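Folow: dos brazos, una cesta y tres cubos
Ficha de datos y notas de montaje
Versión del 2022-05-25

Bienvenida

Gracias por pasarte por aquí. Folow es el conjunto de datos que ha ido saliendo de un proyecto de taller compartido, el de la nave de Idinstead, donde unos cuantos llevamos tiempo montando brazos robóticos con más cariño que presupuesto. Lo publicamos porque a nosotros nos costó bastante encontrar datos modestos, hechos en una mesa normal, con los que entrenar una política sencilla en un ordenador de casa, y nos habría venido de maravilla tener algo así cuando empezamos. Si te sirve, aunque sea para aprender a leer los ficheros y dibujar un par de curvas, nos damos por contentos.

Este documento es largo, lo sabemos. Puedes saltar directamente a «Cómo empezar» y volver al resto cuando algo no te cuadre (que pasará, a nosotros nos sigue pasando).

Qué contiene

El conjunto reúne 400 episodios de teleoperación, cada uno con sus vídeos, las posiciones articulares de los brazos, la orden enviada a cada pinza y una frase corta con la instrucción de la tarea. Todos giran en torno a lo mismo: meter cubos en una cesta de mimbre, a veces el grande, a veces uno de los pequeños, a veces varios en un orden dado. Las frases están en español y las escribimos a mano, así que encontrarás «mete el cubo azul grande en la cesta» junto a «pon el azul grandote dentro». Hemos dejado esa variedad a propósito.

Cada episodio va en su propia carpeta. Dentro hay un fichero de estados, otro de acciones, los vídeos de las cámaras y un texto pequeño llamado notas, donde apuntamos lo que nos pareció raro al repasar la grabación. Leed las notas, por favor. Son la parte menos elegante del proyecto y seguramente la más útil.

El montaje

Son dos brazos negros, uno a cada lado de una mesa blanca, con la pared clara detrás. El control lo lleva Amarasinghe, nuestro programita de teleoperación, que nació como un apaño de fin de semana y ahora tiene hasta menú de ayuda. La base y las piezas de sujeción salen de los planos Trustwood, que también están en el repositorio, en la carpeta de planos, con las medidas de corte y un listado de tornillería que conviene revisar antes de comprar nada.

Un consejo de taller: dejad holgura en los cables de la parte alta del brazo. En la primera versión los llevábamos tirantes y bien peinados, muy bonitos, y al estirar el codo hasta el fondo se soltaba un conector. Ahora van en una curva amplia y el problema no ha vuelto.

La cesta la elegimos de trama fina y oscura, con huecos por los que se cuela el blanco de la mesa. Para una cámara es un fondo bastante más antipático que una caja lisa, y nos gustó precisamente por eso. Los cubos son tres: uno azul grande, uno rojo pequeño y uno azul pequeño. Los dos azules comparten color, de modo que el modelo tiene que fijarse también en el tamaño para saber cuál le estás pidiendo. 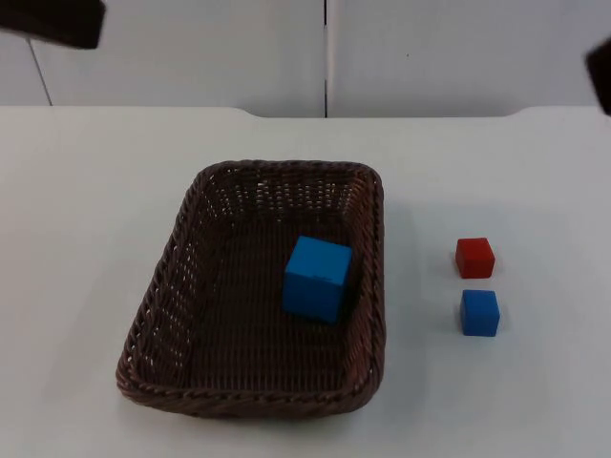
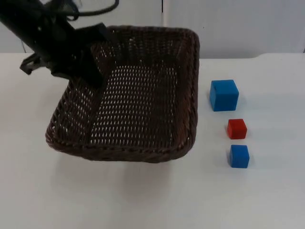
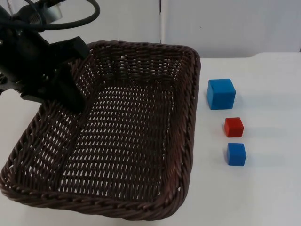 Durante la recogida íbamos cambiando un poco la posición de los cubos entre un episodio y el siguiente, sin plantilla ni marcas en la mesa. Eso significa que la distribución de posiciones es la que nos salió de las manos, con su querencia por ciertas zonas, y que no deberíais tomarla como uniforme. En la carpeta de utilidades hay un guion que dibuja el mapa de posiciones iniciales, por si queréis verlo antes de decidir cómo repartís los datos.

Cómo empezar

Descarga el repositorio, crea un entorno limpio e instala lo que pide el fichero de requisitos. Después ejecuta el guion de comprobación, que abre todas las carpetas y avisa si falta algún fichero. Si prefieres probar antes de bajarlo todo, hay una muestra de 22 episodios en la carpeta mini, con la misma estructura que el conjunto completo.

Para repetir nuestro reparto entre entrenamiento y validación usa la semilla 2624. No tiene ningún misterio, es el número que quedó escrito en la pizarra del taller el día que hicimos la primera partición, y nos dio pereza cambiarlo.

Problemas conocidos

En 4 episodios el vídeo y los estados van desfasados. Están señalados en sus notas y el cargador los omite por defecto, aunque puedes recuperarlos con la opción correspondiente.

La iluminación viene de arriba y es suave, con pocas variaciones. Un modelo entrenado solo con esto se llevará un disgusto en una cocina con sol de tarde. Tampoco hay personas, otros recipientes ni objetos que no sean los cubos, así que no esperéis gran cosa fuera de esta mesa.

Licencia y contribuciones

Puedes usar, modificar y compartir los datos citando el proyecto Folow. Los planos Trustwood van con las mismas condiciones. Si montas tu propia versión y grabas episodios, nos encantaría sumarlos: abre una propuesta con una muestra pequeña y le echamos un vistazo juntos. Para julio queremos tener lista una segunda tanda con una cesta distinta, y cualquier mano (o brazo) será bien recibida en Idinstead.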